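Electrical check — work tables, lamps and extension leads
Mavromatis building, room list Skatness, January

Done before the tables are given to the next group. Write OK, Not OK or Look again, and a comment.

1. Tables pushed together, top level across the seam: OK. Two tables, light beige. Please do not put a cable down in the seam.

2. Power strip: Look again. It stays on the far table, at the left side. One gray plug is in, near the upper end. The limit for this room is 400 watts on one strip, and no heater is allowed.

3. Cable to lamp: Look again. The thin gray cable makes a long loop over the near table — a sleeve can catch it. Use the Undeck clips.

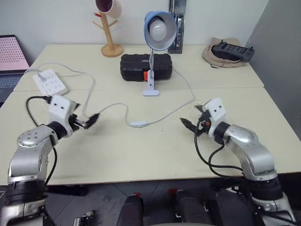
Item 3: gray lamp cable with inline switch, blue lamp behind

4. Inline switch: OK. It must lie on the table, where a hand can reach it, and not hang in the air.

5. Shade and bulb: OK. Keep paper 2 feet from the bulb. New bulbs are in the Tirkumex box in the store room.

6. Second lamp, white gooseneck: see the comment under the next picture.

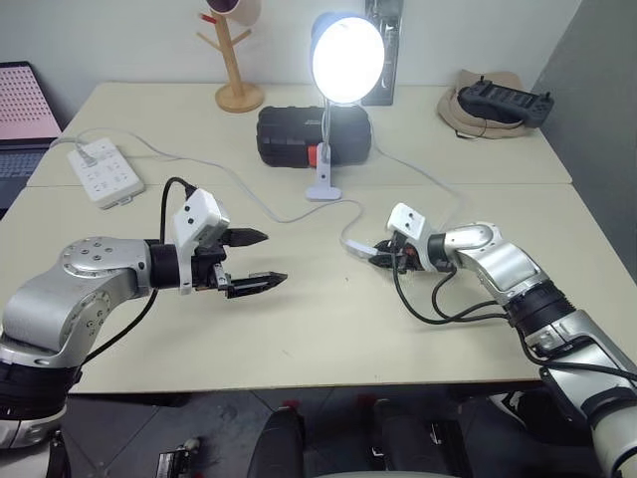
Page last changed: 25 Jan 2021

Comment to item 6: the lamp gives bright white light. The clamp base is resting on the table top, so check that it cannot tip when the neck is bent. The black case behind the stem should go on the shelf if the lamp has to be moved back.

7. Thin white cable: Look again. Same remark as item 3, it crosses the table in a long curve.

8. Labels on plugs: Not OK. Missing on over 100 leads in the building, new ones are ordered.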